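House Rules for Hand-Held Gripper Sessions at Home
By Xiomara Tran
Reading time: 2 minutes

When I started recording with hand-held grippers I thought the rules would be the dull part, and I skimmed them the way you skim the leaflet in a box of cold medicine. Two people moving fruit around on a bed – how much could there be to agree on? Quite a lot, as I found when I sat down one Monday to go through our first 300 takes and kept only 165 of them. Most of what follows grew out of that long afternoon, so please take it in the friendly spirit it's meant.

Start with the surface. A bed is perfectly fine for soft, light things, and I like it because a dropped orange doesn't go far. But a mattress gives when you lean on it, and everything on top leans with you. Put something flat under your work cloth, press on each corner with your palm, and if the cloth tips, fix it now. Then agree which part of the bed is for working and which part is for spare fruit, and say it out loud to each other (I know it feels silly the first time!).
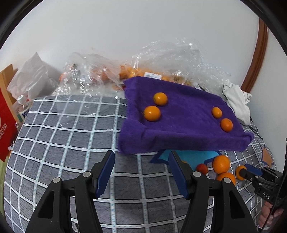 Plinunard Home Recording Notes, Issue 8, page 2

Next, settle who goes where. With two grippers in reach of the same cloth, each person takes a side and keeps to it until the take ends. If you want something from the other side, ask, and wait for your partner to answer before you reach. We use "mine" and "yours," which Marisol Lyons brought over from her volleyball days, and they've served us very well. Whatever words you pick, write them on the session sheet so that a new person can learn them in a minute.

Before every take:

- Open and close your jaws all the way once, with nothing between them.
- Look at both finger pads. A pad that has slipped or picked up lint gets fixed before you go on.
- Name the first piece you're going to pick up.
- Check that your sleeves are clear of the jaws.
- Start only when both people have said "ready."

During the take, go slower than you think you should. Close on the fruit until it stops shifting and then stop squeezing – you're holding it, and you don't need to win. If you drop a piece, leave it where it lands, finish the motion you're in, and mark the take as a drop on the sheet. Please don't grab it with your free hand. I did this for weeks and spoiled a great many otherwise lovely takes that way.
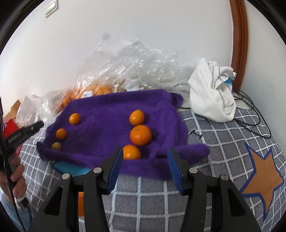
Spacing is the rule people argue with most, and I understand why, as it eats up time between takes. The Clatbridge checklist asks for a finger's width around every piece, and I follow it when the task is a plain pick and place. When you want a harder session, you can let things sit close, but decide that ahead of time and write "close" on the sheet. Take the biggest orange on the purple cloth and the upright one just behind it, which are almost touching: I'd come at that pair from the sides, where both pads have room to get down, and I'd lift the big one straight up before moving it anywhere. The piece nearest you, with the raised fold hiding its base, deserves a second look too, and on an ordinary spacing take I would smooth that fold flat first.

Cables get a rule of their own. Lay them in wide loops away from the cloth, never under it, and give each one a gentle tug before you begin to be sure it has slack. If a cable pulls at your wrist halfway through, call "stop," and both of you set down whatever you're holding before anyone untangles anything.

At the end of a session, wipe the pads, coil the cables, and read the sheet back to each other while you still remember which take was which. Fruit that has been squeezed all morning goes in its own bag, and we don't use it again the next day.

If your partner is new, let them call the starts for the first eight takes. They'll settle down faster, and you'll find out early whether you've been mumbling.

Plinunard Home Recording Notes | Contact the editors | Copyright Plinunard, all rights reserved | Back to top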